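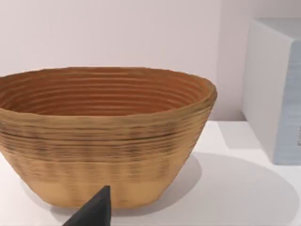 2 min read

4.3 Preparing the simulated tabletop for a visitor demonstration

This section covers the wrist view station used during open days. It assumes the Cerora workstation has been installed as described in section 3. Allow 20 minutes before the doors open.

1. Start the workstation and log in with the demonstration account. Do not use an operator account while visitors are in the room.

2. Open Trunell and load scene 202. The scene contains a ridged bowl and a white box on a white tabletop, against a plain wall.

3. Select the gripper view. A dark finger must show at the bottom center, overlapping the base of the bowl. The box stands behind the bowl and to its right.

Note: The bowl and the box both run past the edges of this view. Do not move the viewpoint to fit them in. The approach path is stored relative to it.

4. Check the rendering of the bowl. The inner wall should show parallel rings and a warmer orange-brown than the tan exterior. If the rings are missing, reload the surface files and repeat step 2.

5. Set the playback delay to 700 ms. Shorter delays are hard to follow on the wall display.

6. Run the approach once with the visitor display switched off. If error 566 appears, reset the controller and return to step 2.

7. Switch on the visitor display and press Hold. The program waits for the presenter.

CAUTION: Disconnect the Tekance arm from the workstation before visitors use the hand controls. Commands sent in Trunell are passed to any connected arm.

Groups are limited to eight people per run. The last run on Friday starts at 3:30 p.m.

Station setup: Renato Dizon
Presenter schedule: Tâm Lò

Continue with section 4.4, Resetting between groups.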